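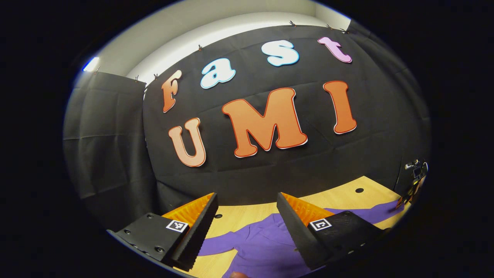 Subject: Re: Fingers letting go of collars
Date: 28 November 2018

Hello again everyone, and thank you to the kind soul who wrote such a careful question last night. I've quoted it here so the rest of you can follow along.

> We're folding shirts with the handheld grippers and keep dropping
> the collar about halfway through. The cotton ones are fine, it's the
> slippery ones that go. Did you folks at Faresano ever get to the
> bottom of this? We've already swapped the pads twice.

Oh, we know that one well! We lost a good part of April to it. We blamed the pads too, and then the shirts, and for one very long afternoon we blamed the table. What we found in the end was a mounting screw on one finger plate that had worked itself a little loose. The finger still closed and looked perfectly straight, but it gave way under load, so the tips met at a slant and a thin collar slid right out. Cotton is grabby enough to hide it.

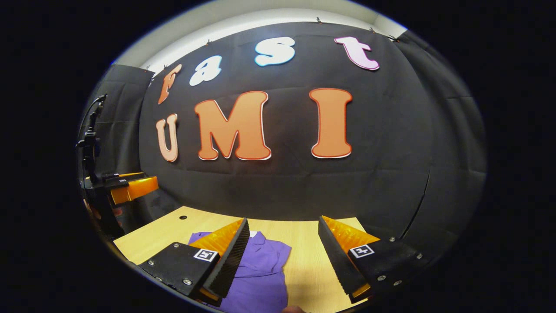 Purple shirt on the folding table, collar toward the backdrop, between the two fingers.

The part I'd really like you to take seriously is what happened next. One of us reached in to catch a slipping shirt while the jaws were closing and got a nasty pinch on the thumb. No lasting harm, I'm glad to say, but it rattled all of us, and we wrote it up the same day. So please, let the shirt fall. It's only a shirt.

We now check every plate screw with a small driver before each session, and again after 100 folds. In the last 1,000 folds we've had 12 drops, and most of those were the old Flutex liners tearing, so do look at yours if you still use them. The marker squares deserve a glance as well, as a shifted plate moves the marker with it and your width readings will drift.

If your screws are all snug and it still drops, write back and tell me which fabric it is and how wide the jaws were when it went. I have a page of notes from Björklund on slippery cloth that I can dig out and send along.

Warm wishes from the folding bench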